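Reading time: 2 min

Selling science units: bundle or singles?

mesfin_endale
7/16/20
Ok quick one before the kids wake up. Finally put my 7th grade lab safety unit up on Pleltanel. 836 views, 2 sales. Is it the price? Its one big bundle, 176 pages. Want it fixed before September.
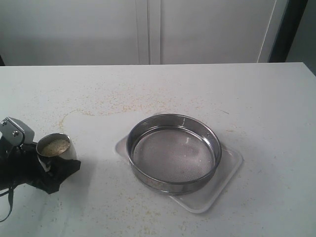 White tabletop, lab-style items.

skornico
Price isn't your problem. 176 pages is. Who prints that? Split it up. Singles sell, then they come back for the bundle.

gradebook_gal
Disagree w/ skornico. I only buy bundles. Singles eat my whole budget and I end up missing the answer key.

Re: preview file

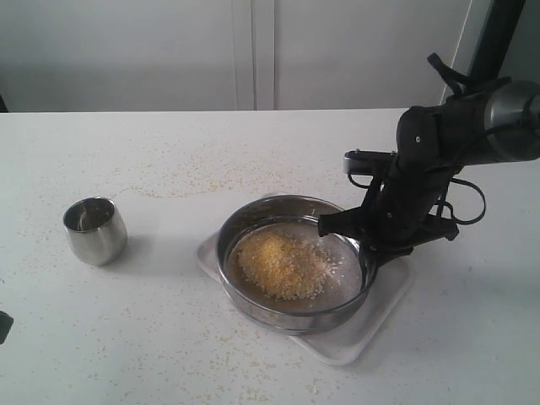
Re: Preview file, again

mundent
Did you do a preview? Looked at your listing and theres none. I never buy blind. Four pages min, incl one answer page.

mesfin_endale
No preview, didnt know it mattered that much. Will do tonite. Watermark or no?

mundent
Watermark yes. Light gray, across the middle.

skornico
Watermarks look cheap imo. Just make the preview low res.

gradebook_gal
Low res looks cheaper lol. Can't even read the directions on those.
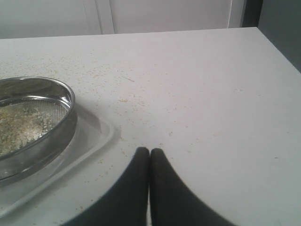 Re: Sale timing

gebretsadik
Wait for the back to school sale before you touch the price. Drop it now and you've got nowhere to go.

skornico
Or raise it now. Kidding. Sort of.

mesfin_endale
Ok. Preview first, price stays, splitting off the quizzes as a single. Bundle stays up too. Will post numbers in September if I remeber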